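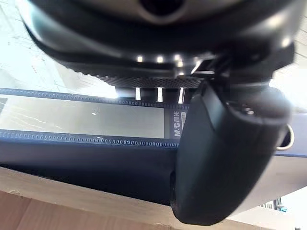 Cindden site - handling cell 3
Gripper and wrist check, with comments
Checked 1/22/26. Last full check: October.

Comments are mine and follow each item. "OK" means I looked and found nothing wrong. It does not mean I believe the item will stay that way until next time.

1. Power and stops

1.1 Stop button on the post halts the arm - OK
Pressed with the arm moving and again with it holding a pouch. Stopped both times. The October sheet says "tested" and leaves it there, so I can't tell you whether it was tested moving.

1.2 Gripper keeps hold when stopped - OK
Kept hold for as long as I stood there. Noromo claim it will hold overnight. I'd want to see that before putting it on a notice.

1.3 Gate switch - FAIL
Works if the gate is swung shut. Push it to gently and the cell thinks it's closed with a gap you could get a hand through. Same fault as October, marked then as "adjusted". Cell not to run until the switch is replaced. Please don't adjust it again.

2. Wrist

2.1 Housing free of cracks and loose covers - OK
Glossy black shows every smear, so wipe first and then look.

2.2 Knurled band clean - COMMENT
Fluff in the pattern on the far side. Brushed out. The Kong handbook says to clean it every 1000 cycles. The counter was at 356 when I arrived, and I have no idea who reset it or when.

2.3 Wrist bolts at their paint marks - OK
One mark has been painted over an older one that doesn't line up with it. Somebody moved that bolt. It isn't in the log.

2.4 Cable has slack at full turn - OK
Only just.

3. Fingers

3.1 Pads not split, lifting or shiny - COMMENT
Left pad fine. Right pad has a shine at the tip. The log says the pair was changed 248 cycles before the October check, which seems early for wear, unless it was one pad and not the pair. Order a set anyway.

3.2 Finger joints and brackets tight - OK
Slight play at the right finger, within what Noromo allow. I think they allow too much.

3.3 Fingers close square - OK

4. Test piece

4.1 Pouch lies flat on the board - OK
We use the navy M&G document pouch with the clear window. It's a fair test, as a soft thing with a shiny panel is what the cell gets wrong most.

4.2 Finger clears the metal ring at the end of the pouch - COMMENT
Too close for my liking. The Skandar software is meant to keep off hardware like this. Ask them to show it doing so with the pouch turned round, and not on a video.

4.3 Window not marked by the pad - NOT PASSED
The window has faint scratches. They may be old. No record was kept of how it looked when new, so this proves nothing either way. Use a fresh pouch next time and write down its state first.

5. Paperwork

5.1 Log filled in - FAIL
See 2.2, 2.3 and 3.1.

5.2 Spare pads in the drawer - FAIL
Empty packet in the drawer.

Recheck 1.3 and 5.2 before the cell goes back on. 4.3 can wait for the new pouch.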